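# Why Do We Sleep?

Tonight, at some point, you are going to do something very strange. You'll lie down, close your eyes, and switch off from the world for hours and hours. You won't know what the cat is doing. You won't hear most of the cars going past. And tomorrow night you'll do it all over again!

If you are nine years old, you have already spent more than three years of your life asleep. So what on earth is going on in there?

## Your brain stays busy

People used to think that sleep was like turning off a lamp. Click, and everything stops. Then scientists found a way to measure the tiny electrical signals that brains make, and they got a big surprise. A sleeping brain is humming away all night long.

It works in stages. First you get drowsy, and your thoughts go a bit wobbly. Have you ever felt as if you were falling, and jerked awake with a kick? That's called a hypnic jerk (a brilliant name), and lots of people get them just as they drop off.

Next comes light sleep, when a noise could still wake you quite easily. After that you sink into deep sleep. Your breathing slows down, your heart beats more gently, and it's very hard to wake you up. If a grown-up has ever carried you in from the car and you don't remember a thing about it, you were probably in deep sleep.

Then there's a stage called REM sleep. REM stands for "rapid eye movement", and it means exactly what it says: your eyes dart about under your eyelids! This is when you have your most exciting dreams. Your brain also tells most of your muscles to stay still, so that you don't leap up and start running when a dream dragon comes after you.

When you've been through all the stages, you go round again, several times before morning.

## Growing, mending and remembering

While you're in deep sleep, your body gives out a lot of something called growth hormone. A hormone is a sort of chemical message that travels round in your blood, and this one tells your bones and muscles to grow. It helps with repairs too, so that scrape on your knee is being worked on while you snore.

Your brain is sorting things out as well. Think of everything you saw, heard and learned today. That's a huge heap of stuff! During sleep your brain seems to go back over some of it and make the useful bits stronger, so they're easier to find later. If you practise a tune on the recorder in the afternoon, you may well play it better the next morning.
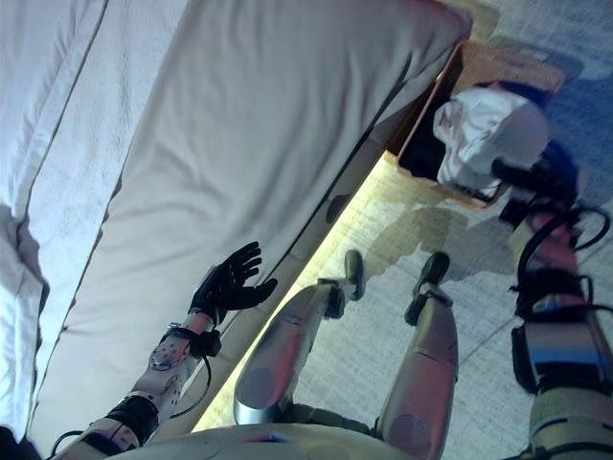
Sleep helps with your mood, too. You know how everything feels unfair when you're really tired? Your toast is the wrong shape, your sock has a lump in it, and your brother is breathing too loudly. After a good night, the very same sock can be perfectly fine.

## How much do you need?

It depends on your age. Newborn babies sleep for most of the day and night (just not always when their parents would like them to). Children from six to twelve usually need between nine and twelve hours. Most grown-ups need at least seven.

You have a sort of clock inside your brain that helps you keep to a pattern. Light is what sets it. When it gets dark, your brain makes a hormone called melatonin, which tells your body that night has come. Bright light late in the evening can muddle the clock, and that includes the light from a tablet held right up to your nose.

## Sleepy animals

Now for my favourite part, because animals do sleep in the most amazing ways!

**Dolphins** sleep with half of their brain at a time. The other half stays awake so that they can come up for air and look out for danger. They even keep one eye open.

**Sea otters** float on their backs, and sometimes wrap themselves in long seaweed called kelp so they don't drift off while they nap.

**Horses** can doze standing up, because their legs have a clever way of locking. They do need to lie down for REM sleep, though.

**Koalas** can sleep for up to 21 hours a day. Their food is tough old eucalyptus leaves, and there isn't much energy in them, so a koala can't afford to rush about.

**Swifts** can stay in the air for months on end, and scientists think they must do some of their sleeping up there, on the wing.

## Try it: keep a dream diary

Most dreams vanish within minutes of waking up, so you have to be quick! Put a notebook and pencil next to your bed. When you wake, lie still for a moment and try to catch hold of whatever is left. Then write it down or draw it, even if it's only one small piece, like "blue stairs" or "Grandma had a trumpet".

Do this every morning for 30 days and then read the whole lot from the beginning. Do any places keep turning up? Any people? See if you can spot something that really happened to you the day before, all mixed up with something that never could.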